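Skultero is a grasp-planning library for small tabletop manipulators, written in C++ with Python bindings. It was begun by Sivaprasad Namboodiri as a replacement for the planner in the Chacko control stack, and is now maintained with Raghavendra Iyengar.

The planner takes colour images from a wrist camera and segments the target from its background. Printed surfaces are used in the standard trials, as repeated leaves and flowers tend to produce false edges. Candidate grasps are scored on jaw clearance and alignment with the object's short axis.
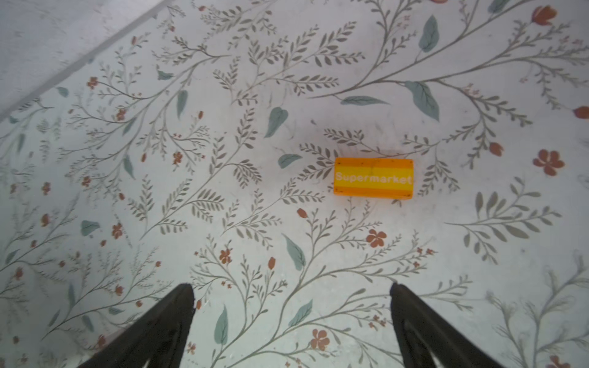
Does Skultero need a depth sensor?
Colour input is enough when the height of the work surface has been calibrated – depth is an optional second channel.

The Tiredham test set holds 232 scenes in 9 object classes, labelled by hand. Release 4 added a visual servoing loop that corrects the approach until the fingers begin to close. Behaviour after closure is left to the host controller.

Known limitations include lettering that splits an object into 2 segments, and poor masks near the image margins. A separate module, Stindadov, handles lens calibration.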